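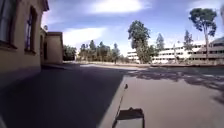
報道関係各位
プレスリリース
株式会社Terum

冷凍だしキューブ「Cundau(クンダウ)」、6月発売
鍋に入れて溶かすだけ。煮物、汁物、炊き込みご飯に

株式会社Terum(以下、Terum)は、家庭用の冷凍だしキューブ「Cundau」を6月に発売します。昆布と煮干しを水出しし、煮詰めて小さく凍らせたもの。食塩、砂糖は加えていません。18個入り、価格は1296円(税込)。直営店「Curnar(クルナル)」の店頭と、同店のオンラインショップで取り扱います。

■発売の背景
Terumはもともと業務用のだし屋です。取引先は定食屋、そば店、仕出し店など。家庭向けはこれまで、Curnarの店頭で乾物を量り売りするだけでした。

店頭でよく聞くのが「だしを引くのは日曜だけ」「煮干しを買ったが使いきれずに冷凍庫にある」という声。それから「顆粒だと味が決まりすぎる、塩を足す余地がない」。この最後の一言が開発のきっかけになりました。塩気のない、味つけ前のだし。それを必要な分だけ使える形にしたい、というのが出発点です。

試作は60回以上。いちばん手間取ったのは煮詰め加減でした。煮詰めすぎると煮干しの苦みが立ち、浅いと一個が大きくなって冷凍庫で場所をとる。最終的に、一個が椀物一杯分という濃さに落ち着いています。昆布は先に引き上げ、煮干しは頭とわたを手で取っています。ここは業務用と同じやり方です。

■商品の特長
・食塩、砂糖不使用。みそ、しょうゆ、塩の量はお好みで調整できます
・一個ずつ離れた状態で冷凍。袋から必要な数だけ取り出せます
・解凍不要。凍ったまま鍋、炊飯器へ
・袋はチャック付き。立てて保存できます

■使い方の目安
みそ汁:椀一杯の湯に一個。具は先に煮ておき、キューブは火を弱めてから。
肉じゃが:水と一緒に最初から入れ、落としぶたをして20分。しょうゆは半分を先に、残りは仕上げに。
炊き込みご飯:米を浸水させたあと、炊く直前にのせる。溶けるぶんの水を少し減らしてください。
だし巻き卵:小鍋で溶かし、冷ましてから卵へ。熱いまま入れると卵が固まりまます。
おひたし:溶かしただしにしょうゆ少々。青菜は固めにゆでて、よく絞ってから浸す。

麺つゆにする場合は濃いめがおすすめです。みりんを一度煮立て、しょうゆを加え、最後にキューブ。店頭で配布するリーフレットに分量を載せます。リーフレットのレシピはすべてCurnarの台所で、家庭用のコンロと炊飯器を使って確認したものです。 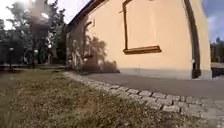 日の当たる外壁と茶色の窓枠

■同時発売「Bawa(バワ)」について
Cundauを引いたあとの昆布と煮干しを使った、ふりかけ「Bawa」も同時に発売します。細かく刻んで乾煎りし、ごまとしょうゆで調味。しっとりタイプです。だしがらは業務用の工程でも毎日出るもので、これまでは大半を飼料に回していました。まかないでは昔から作っていて、取引先に分けると評判がよかった。それを商品にしたかたちです。

こちらはCurnar店頭のみ。だしがらの量によって作れる数が変わるため、入荷は不定期となります。ご予約は承っておりません。おにぎり、冷ややっこ、ゆでたじゃがいもにも。チャーハンの仕上げに入れると少し焦げやすいので、火を止めてからどうぞ。

■店頭での試飲
発売月の午前11時から、Curnar店内で試飲を行います。小さな湯のみでお出しします。最初は何も入れずに、次に塩をひとつまみ。味の変わり方を試していただけます。なくなり次第その日は終了。混み合う場合は外でお待ちいただくことがあります。

持ち帰り用の保冷袋は店頭で販売しますが、数に限りがあります。お持ちの方はご持参ください。

■商品概要
商品名:Cundau
内容:冷凍だしキューブ 18個入り
価格:1296円(税込)
原材料:昆布、煮干し
保存方法:冷凍庫で保存。開封後はお早めに
販売場所:Curnar店頭、Curnarオンラインショップ

商品名:Bawa
内容:昆布と煮干しのふりかけ
価格:決まり次第、店頭にて
販売場所:Curnar店頭のみ

■ご注意
・一度溶けたものの再冷凍はお控えください。風味が落ちます
・原料の煮干しには、えび、かにが混ざることがあります。アレルギーをお持ちの方はご注意ください
・だしが白くにごる、底に細かい粉が残ることがありますが、原料由来のものです。気になる場合は茶こしで
・オンラインショップは冷凍便のみ。常温の乾物との同梱はできせん

■今後の予定
干ししいたけと昆布だけで作る、魚を使わないタイプを試作中。秋ごろの店頭販売を目指しています。煮干しなしでは味の輪郭が弱く、しいたけの戻し時間を変えながら調整しているところです。飲食店向けの大袋についてもお問い合わせをいただいておりますが、当面は家庭用のみの製造となります。

■株式会社Terumについて
業務用だし、乾物の製造と卸売。直営店Curnarでは昆布、煮干し、削り節、干ししいたけ、豆類の量り売りを行っています。削り節は注文を受けてから店内で削ります。

■本件に関するお問い合わせ
株式会社Terum 広報担当
商品サンプル、商品写真をご希望の方は、媒体名と掲載予定の時期を添えて、Terum公式サイトのお問い合わせフォームよりご連絡ください。サンプルは冷凍便でお送りします。受け取り可能な時間帯も必ずご記入を。店内の取材は開店前、午前中でお願いしております。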